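Keeping the folding cell running

The technician who looks after the garment cell at Rokholm has had the job for 2 years. Before that she fixed sewing machines. We met her at the cell in April 2024 and asked what the work involves.

"Fingers, mostly," she said. "People ask about the software, but I spend my time on the fingers."

Each set gets looked at after 3000 grasps, and the count is kept on a sheet taped inside the cabinet door. She wipes the tips with a damp cloth, checks that they meet evenly at the point, and closes them on a strip of thin paper. If the paper slides out, the set comes off. The worst one so far lasted 1380 grasps.

"That was my fault. I had the closing force too high and it chewed up the tips. I turned it down and wrote the new number on the sheet."

Lint is the other problem. It gets into the slides, and the fingers start to close late. She vacuums them at the end of every shift and does not use compressed air, which she says pushes the fluff farther in. The grease is from Bako, a very thin coat. "Too much and you get it on the clothes."

We asked what she looks for when she watches a pick. 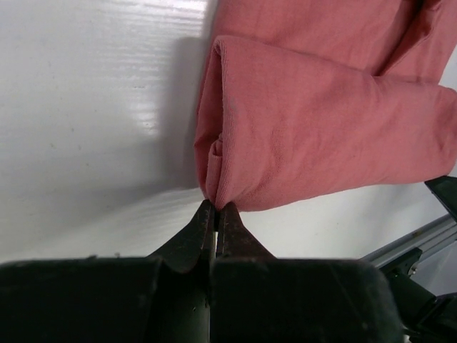 Rokholm Automation Maintenance Team

"How much cloth is between the tips," she said. On the pink knit, the fingers had only a small bit of one corner, pulled down to a point, with a thick roll of fabric above. "I'm fine with a small pinch on jersey. If they take a big bite they can grab 2 layers, and then you can't open it up."

Scuffs on the outside of the fingers don't bother her. She changes a set when the gripping faces go uneven. A swap takes her a few minutes, and then she runs the homing routine again before she lets the cell back into automatic.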